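# Vodeck hand grippers, after one term with a high school robotics club

I coach the after-school robotics club at Lindavden, and every spring we blow most of our budget on one thing and then live with it. Last year it was a line-following car kit (fun for two weeks, then a drawer). This year, after a lot of back and forth, we bought a pair of hand-held grippers from Vodeck, and I promised the other coaches in our league I'd write up how it went. I'm sorry it took me so long, and I'm sorry in advance for the length – I do go on when I like something.

## What we paid for

The pair came to 900 dollars with shipping, which made me swallow hard. For that you get two grippers with their finger pads and camera mounts, a bag of spare screws, and a login for the software that turns a recorded session into something a robot arm can learn from. Ternport sells a cheaper set and I looked at it for a long time. Yasir Rajput, who coaches over at Dehghan, had tried it with his kids and told me the fingers flexed too much under anything heavier than an apple, so that settled it.

Putting them together took my students 3 club meetings. The printed guide is decent up to the part where you line up the finger linkage, and then it skips a step that we had to work out from the drawing. If your fingers don't close evenly, loosen both sides and start again from fully open. We tried to fix just the one side for most of an afternoon and got nowhere.

## Using them with teenagers

I have to say, I love these things. The whole idea of picking up a gripper and doing the job yourself, so the arm can learn from you later, made sense to the kids in a way that our coding lessons never quite did. Parveen Naqvi, a freshman who had barely said a word all fall, picked up a pair, moved a sponge from one tray to another, and then would not give them back! By the end of that meeting she was teaching the seniors how to keep their wrists level.

The squeeze is light enough for smaller hands, and the grip is comfortable for short stretches. Longer than that and you'll hear complaints. We settled on swapping people after every 8 recordings, and that kept everyone cheerful and the recordings a good deal smoother. Tired arms wobble, and you really do see it afterward when you go through the files.

Our project for the term was a breakfast table. The kids wrote the task list themselves and argued over every item on it (should the towel be folded before or after the bread goes in? I still don't know). They made 76 recordings in all, and Arsalan Kazmi kept the log in a spiral notebook with a column for who was holding which side. I'd tell any club to do that from day one. When a recording looks strange, it's very handy to know who to go and ask.

## The finger pads

The soft ribbed pads are my favorite part of the kit. Smooth, slippery things are the bane of every claw we've ever built, and I had a clear plastic bottle in mind as the test that would break our hearts. You want enough squeeze to keep hold of it when it tips, without crushing the sides in. With one person on both grippers, it took a bit of practice to hold one hand still while the other did the tipping over the bowl.

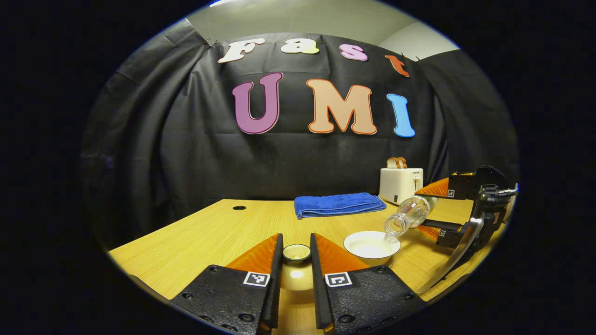
## What I'd change

The small black-and-white markers on the fingers are stickers, and stickers and teenagers don't mix. Two of ours had lifted at a corner before the term was out. Order a spare sheet with the kit, and have somebody with patience put them on. Gareth Mottram, our shop teacher, used the edge of a library card to press ours flat.

The software is slow on our old laptops. Uploading a session ate up the end of every meeting until Daniyal Tarar, one of the juniors, started leaving it to run while we cleaned up. I'd also love a proper carrying case. Ours travel in a picnic cooler with a bath towel in it, and they've been perfectly happy there, but for that price I'd hoped for better.

## Would I buy them again?

Yes, and I'd try to talk another club into going halves. If your group is mostly middle schoolers I might wait a year, as the assembly takes more patience than most of mine had at that age. For high school I'd go right ahead. Any coach in the league is welcome to stop by and try ours before spending the money; we meet Tuesdays after the last bell, and the kids will be delighted to show off.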